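Laundry Corner, Winter Gallery

Welcome back, and thank you for all the kind notes after the May gallery! We have been folding, sorting and (let's admit it) piling for 12 weeks now at the Brerkport house, Ilango Pillai and I, and the holidays are nearly here – so pull up a chair.

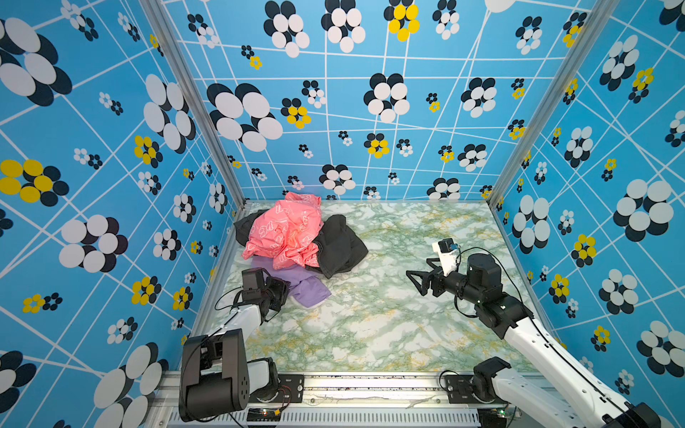
Folding always begins with a heap at our place, and I have grown quite fond of heaps. You learn a lot by looking at one before you touch it. I like to start with whatever is on top, so the salmon-pink one with the white cartoon outlines goes first, then the lavender, and the black things last of all, as dark cloth shows every bit of lint. The flowery blue walls do cheer up a dull chore, and I'd happily have them in my own hallway.

Ilango folds in thirds and I fold in half, and after 20 years of friendship neither of us has budged. If you have a method you swear by, do write and tell us – we read every letter, even the long ones.

Posted Sat 16 December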